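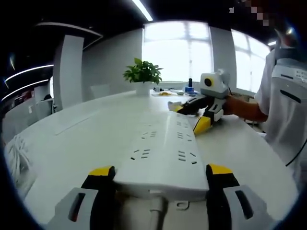 Power strip on a table by the windows.

Reltby Library and Learning Centre
Nov 16, 2024

1/ Our new opening hours are now in force. The centre is open on two evenings each week as well as during the day. The times are shown on the door and on the noticeboard in the entrance hall. Readers who rely on the old printed card are asked to throw it away and collect a new one from the front desk.

2/ The change follows the survey we ran in September. We received 172 replies, on paper and online, and we thank everyone who took part. Evening opening was the most common request by a wide margin. Quiet study space came second.

3/ A number of replies asked for Sunday opening. We are not able to offer this at present. The question will be looked at again when the next budget is set, and the result will be posted on this account.

4/ Study places. The reading room has 66 seats. Most of these remain open to anyone, without booking. Seats along the back wall may be reserved for up to 3 hours at a time. Please bring your reader's card when you come to claim a reserved seat.

5/ A reserved seat is held for fifteen minutes after the start of the booking. After that it may be given to another reader. If you know you will be late, please ring the front desk and a member of staff will make a note of it.

6/ Coats and bags left on chairs do not count as a booking. Staff have been asked to move belongings left for long periods during busy times. Items moved in this way are kept behind the front desk until closing.

7/ Several readers have asked about charging laptops and telephones.
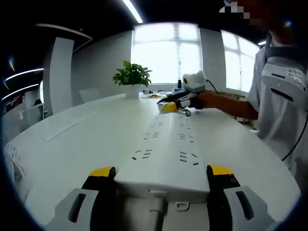
Sockets along both sides of a power strip.

You are welcome to bring your own charger. Please keep leads clear of the walkways and do not run them across the floor between tables. Kettles, heaters and hair dryers may not be used in any part of the building.

8/ Borrowing. The loan period for most books is unchanged. Local history volumes and maps are still for use in the building only. Readers who need a copy of a page should ask at the desk, where a form is available. Copying is charged by the sheet.

9/ The reading groups start again this month. The Tuesday group will begin with short stories and then move on to a novel chosen by its members. New members may join at any point and do not need to have read the first book. Copies can be borrowed from the shelf marked Groups, beside the large print section.

10/ The Merum Room, on the first floor, may be hired by local clubs and societies outside school hours. It is suited to talks, small classes and meetings. Requests should be made in writing and should state the purpose of the meeting and the number of people expected. We aim to answer within a week.

11/ Clubs that already have a regular booking in the Merum Room need take no action. Their bookings have been carried over to the new timetable. Where the start time has moved, the club secretary has been told by letter.

12/ Local history. The Hudec papers have now been sorted and may be seen by appointment. They include letters, account books and family notices connected with the former mill. Some of the letters are fragile and will be brought out one folder at a time. Pencils only, please. Pens and drinks must be left in the lockers.

13/ The papers were listed by Montserrat Sandoval, our archives officer. A printed copy of her list is kept at the enquiry desk. Anyone who recognises a name or an address in it, or who can correct a date, is invited to leave a note for her there.

14/ The online catalogue has moved to a new system, Inico. Your card number stays the same, but you will be asked to choose a new password the first time you sign in. Saved reading lists have been copied across. Lists that were shared with other readers will need to be shared again.

15/ If you do not use email, staff can set up your new password with you at the front desk. Please bring something that shows your name and address. The desk is quietest in the first hour after opening.

16/ Returned books may be left in the box beside the main entrance when the building is closed. Please do not put donated books in the box. Donations are accepted at the desk on weekday mornings, and we regret that we cannot take encyclopaedias, magazines or video tapes.

17/ Replies to this thread are read on weekdays. Questions about a particular loan or fine should be sent by private message or raised at the desk, and should not include a card number in a public reply.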